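About Stuswood Automation: Open Days

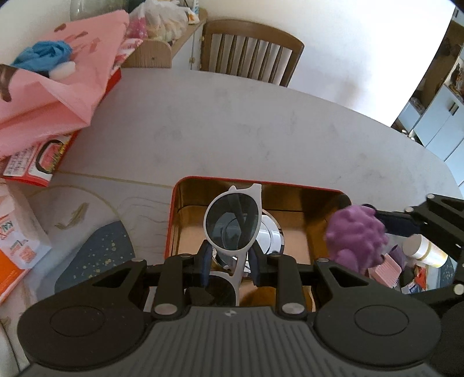

Anneli Ruotsalainen wrote after the January open day that she had expected a fenced production cell and got a household table, and asked whether our visitors may operate the grippers themselves. They may, from 9 am, in pairs.

Stuswood develops two-finger grippers and the handling procedures that go with them. The standard demonstration uses small household goods and an open metal tin. Sunglasses are included as a test of grip at the bridge, where contact area is small and the lenses must stay clear of the pads.

Our object register lists 788 items, grouped by shape and surface. Open days are limited to 8 visitors per session and are run by Urho Lahtinen. Enquiries about the Drirkholm site program go to Raimo Peltonen.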